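Boxing Up Power Supplies

I have been buying used computer parts for a few years now, mostly pulls from office machines, and power supplies are the part I handle most. They are heavy for their size, they sell slowly, and every one of them comes with a mop of wires attached. This May I took a lot of 214 units from a place called Staser that was clearing its back stock. Jianhua Tan went halves with me on it. We tested them all at his kitchen table over two weekends and ended up with 172 that were fit to sell.

Testing is easy compared to packing. The first time I shipped a box of these I laid them flat on top of each other with the cables stuffed in wherever they would go. Rory MacAulay, who bought that box, wrote back to say two of the connectors had cracked and he'd spent an evening getting the harnesses apart. He was polite about it. I refunded him for the two. 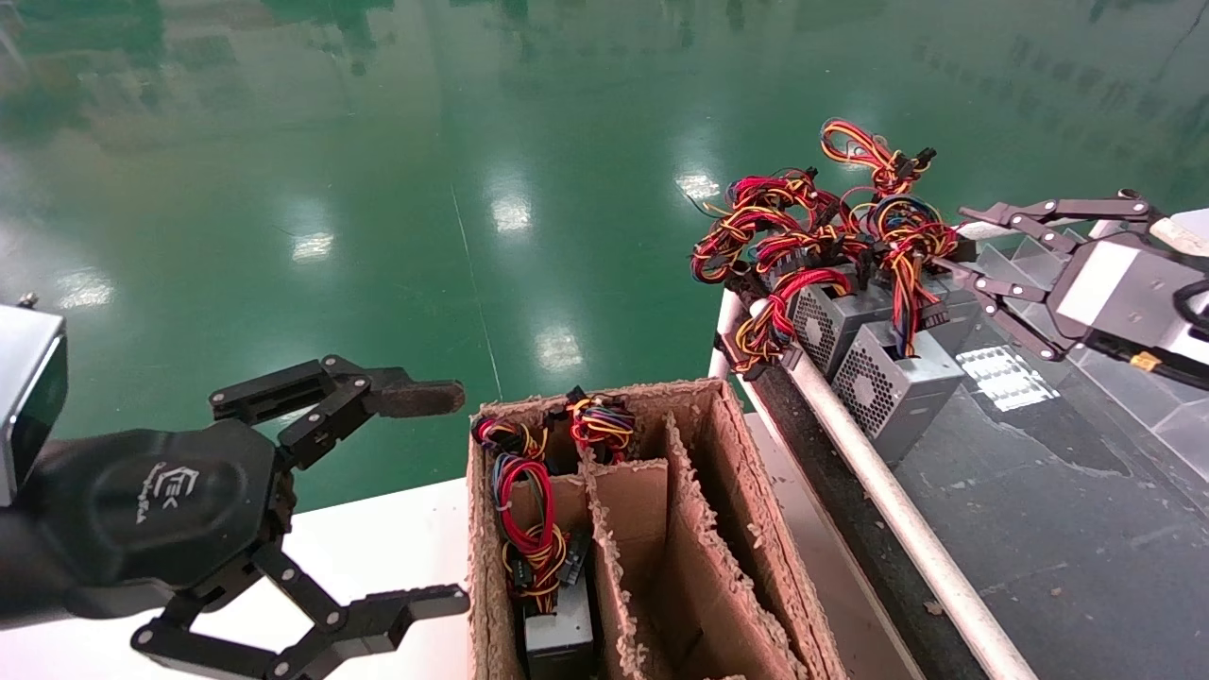
Divided boxes fixed most of that. I get mine secondhand from Fengying Liao, who used to ship jars in them, and I paid very little for a stack that should last me the year. A three-compartment box is the size I like. Stand one supply upright in the left slot, push it all the way down, and let the red, yellow and black wires come up out of the top before you start on the next slot. The cut edges get fuzzy and shed bits of pulp after a while, but that doesn't hurt anything. What I watch for is the partitions. If one has gone soft I swap it for a good one from a box that is already on its way out.

The cables want a bit of patience. Pull each harness out straight, fold it back on itself two or three times, and put a tie on it. Leave the big plug for the motherboard on the outside of the fold so it isn't getting bent. I don't pull the ties tight. If the supplies are sitting in a heap with their wires mixed together, I take the top one off and free its cable completely before I touch another.

Loose wiring goes in a box by itself. I have a fair amount of it, from dead units and from a bag of odds and ends Prasanna Kumarasinghe gave me when he moved. I used to throw it in a drawer. Now it gets coiled and tied the same way as the rest.
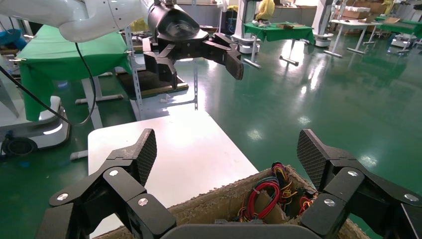
The wire box, with a cardboard tube in the middle of the bundle.

A tube is handy for the long pieces. Any cardboard one will do, and mine come off kitchen paper. Wind the wire around it loosely and it comes off again without kinks. Short pieces I tie in bunches and tuck in beside it.

For tape I use the plain brown kind, two strips across the bottom and one over the top. I tried the paper tape from Nuchit and it kept lifting at the corners on old cardboard. I write the wattage on the lid with a marker.

We have sold around 70 so far. Jianhua wants to hold on to the better ones until fall. I would like my hallway back.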